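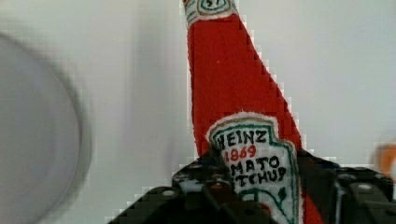
Agarre de objetos blandos: primeros resultados con Erkia

Llevaba tiempo sin escribir sobre el trabajo del laboratorio. Esta semana cerramos la primera tanda de pruebas de Erkia, el método de agarre que preparo con Chaimae Belhaj, y dejo anotado lo que salió.

El problema es conocido. Una pinza de dos dedos entrenada con objetos rígidos aprende a cerrar hasta notar resistencia. Con la tela esa señal llega tarde y es débil. El bote de kétchup de tela es un buen caso: tiene la forma y la etiqueta de un bote de Heinz, con sus letras negras y todo, y el modelo de visión lo trata como si fuera de vidrio. Elige bien el sitio y se equivoca en la fuerza.

Erkia separa las dos decisiones. La cámara de muñeca propone el punto de contacto y una segunda red, mucho más pequeña, corrige la apertura de los dedos durante el cierre. Esa red solo mira cómo cambia el contorno del objeto entre una imagen y la siguiente. No usamos sensores de fuerza.

Entrenamos con 900 demostraciones teleoperadas, casi todas de Iman Farouk. Para evaluar hicimos 300 intentos con objetos de tela que el modelo no había visto. Salieron bien 207. Contamos como bueno un agarre que aguanta el traslado hasta la bandeja sin que el objeto gire en los dedos.

Los fallos se reparten mal. La mayoría vienen de superficies de un solo color, donde el contorno es casi lo único que hay para seguir, y si un dedo lo tapa la red se queda sin información. Abdelkrim Salem propone añadir una segunda cámara fija – yo prefiero probar antes con más resolución en la de muñeca, que ahora comprime demasiado y deja los bordes en escalones.

Queda pendiente repetirlo todo sin la corrección de apertura, con los mismos objetos y las mismas posiciones de partida. Hasta tener esa comparación no voy a decir cuánto aporta el método. Los datos los subiré cuando Iman termine de revisar las etiquetas de los intentos.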